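Sirov Two-Arm Bench Kit, reviewed by a man who only wanted the board put away

The Sirov kit is sold to people who would like a pair of robot arms on a table and have run out of reasons not to own one. Mine came from Pritchard, who ship it in three boxes with 152 screws and a manual that stops explaining itself on page 9. Assembly took an evening and most of the next morning. The instructions for the rail are good. The instructions for the cables are a drawing of a cable.

It costs 2231 dollars with the wrist camera, and you do want the wrist camera. Without it you are steering from across the room and guessing.

I gave it the job I hate most, clearing up a chess set. Small glossy pieces, a magnetic board that holds on to them, and a yellow plastic basin to drop them in. The arms are taught by hand: you walk them through the move, press the pedal, and repeat until your shoulder gives out or the software says it has enough. Sirov suggests 50 rounds per task. I'd call that optimistic for pawns.
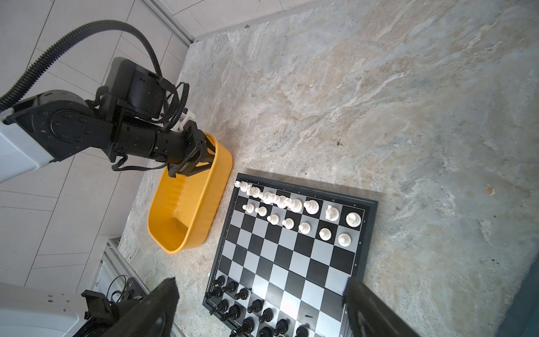 Rokeya Matubbar wrote in to say that she got hers sorting pieces by color after two weekends, and that the trick was slowing the grippers to the lowest setting and leaving them there. She also thinks I am too kind about the manual.

She's right about the speed. At the default setting the fingers close like a mailbox in a high wind. Turned down, they are patient and fairly exact, and I went from cursing at the thing to drinking coffee next to it. Knights are still a problem — too much nose.

The motors are quieter than I feared. The software is called Tindness, a name I have decided not to look into, and it logs you out at lunch. Support answered my one email the same afternoon and told me to restart it, so I did, and that helped.

Could I put away a chess set faster myself? Yes, by a wide margin. Would I send the kit back? No. I've started on the teaspoons.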